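Kitchen Tool Handles and Hanging: Bench Gallery, Herrera Workshop

Last updated: October

This page belongs to the small kitchen tools section of the Zisden storage notes. The subject is limited to tools with wooden handles and the fixtures used to hang or stand them. Full drawers, knife blocks and wall rails are covered on the Grotar pages and are not repeated.

All work is done at table height on a flat white surface. Handle shape, handle length and the balance point of the tool are recorded before any hanging fixture is considered. The reference load for a fixture in this series is 571 grams, applied at the outer end of a single arm. Fixtures that tip under that load are listed as light duty. Most kitchen tools fall well under the limit, but a light stand can still tip when the load sits far from the pole.

Handle on the work surface

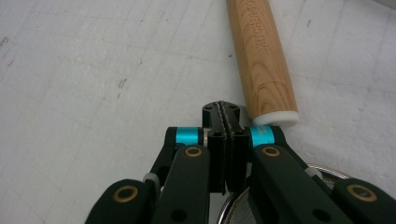

Cylindrical wooden handle, laid diagonally on white. A round section gives no flat side to rest on, so the diameter is taken at 5 points along the length and the largest value is used for slot width. For handles of this shape the notes allow a clearance of 2 mm on each side. Bare wood and sealed wood are entered under the same heading, with the finish given in the remarks column.

Strainer and mug stand

Small kitchen strainer with a wooden handle and a round silver mesh bowl. The bowl rests on the board and the handle points up at an angle. Behind it is a white mug stand with a round flat base, a slender pole and curved arms grouped at the top. The pencil grid on the board is faint.
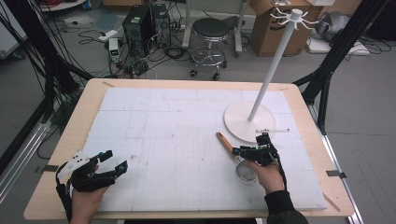 Notes on hanging strainers

1. Hang from the handle end where a hole or loop is present. Do not hang by the mesh.
2. On a stand with curved arms, load opposite arms in pairs. A single strainer on one arm shifts the balance to that side.
3. Leave at least 73 mm between the lowest point of the bowl and the base.
4. Dry the bowl first. Water collects in the rim seam and runs down onto the base.

Fixture dimensions follow the Sturkier sheet, revision 5. Measurements are in millimeters unless marked otherwise.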